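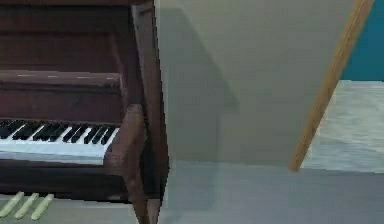 Kornél Szénási told us that a touring car driver feels a wrong brake pedal before he feels a wrong spring, and that most teams look first at the spring. Our interviews of 30th July support this view only in part. The Medve team changed the pedal box between two rounds, and its drivers reported shorter braking zones. The lap records do not show this clearly - the track was also cooler in the second round.

We therefore compared only laps driven on used tires and without traffic. This left 30 laps for Medve and eight for Lito. The Lito sample is too small for a statistical test, so we treat it as background.

Figure 2. Upright piano with reddish-brown cabinet, front view (rendered).
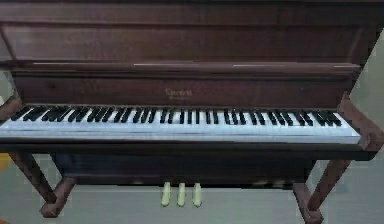 According to Rozália Bognár, the seating position should be studied together with the pedals, as a driver who must stretch his leg will brake less evenly on every lap. We agree with this remark. In the Bato car the seat was moved in the same week as the pedals, and the two effects cannot be separated in our data.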